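Lolell teleoperation group – monthly meeting
Minutes, November
Brendham office, second floor, 2 p.m.

1. Minutes of the last meeting
Agreed with one correction: the Sistell headset trial ran over two afternoons.

2. Bathroom scene, remote sessions
The group was delighted with this month's progress. We now have 2,334 recorded demonstrations in the simulator, and 1,822 of them passed review. The floating vanity model loads cleanly with both arms, and operators like being able to see the basin, the red handle and the floor from the head view.

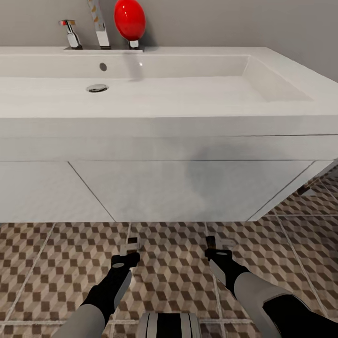
New operators still tend to rush the first reach. Someone suggested a short warm-up with no task at all, just moving both hands around until the delay feels normal. Everyone loved this. We will try it with the next intake and keep the warm-ups out of the training set.

3. Wrist views
Long discussion, and a good one! Operators who switch to the wrist views early make smaller, calmer corrections near the floor. The trouble is that a finger can take up a great deal of the view, and the cube-pattern tiles make distance hard to judge.

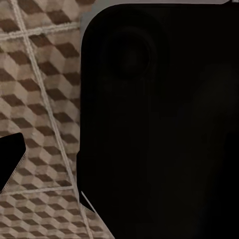

Two options were put forward: a plain floor for beginners, or keeping the pattern and adding a depth readout. The meeting preferred to keep the pattern – real homes have busy floors too – and to test the readout on 20 sessions first.

4. Lapiņa controller
The new hand controller is a joy to use. Grip force follows the trigger smoothly, and the wrist no longer drifts when the operator lets go of the clutch button. 818 demonstrations have been recorded with it so far.

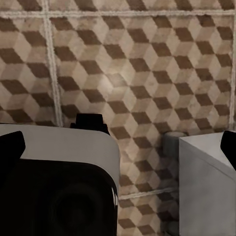
Left-handed operators asked for the clutch to be mirrored. Agreed, to be done before the next round.

5. Actions
Write up the warm-up routine.
Add the depth readout to the wrist views.
Mirror the clutch button.
Re-check the rejected demonstrations for ones worth saving.

6. Any other business
Request for better chairs at the operator stations. Strongly supported.

Meeting closed at 3:25 p.m.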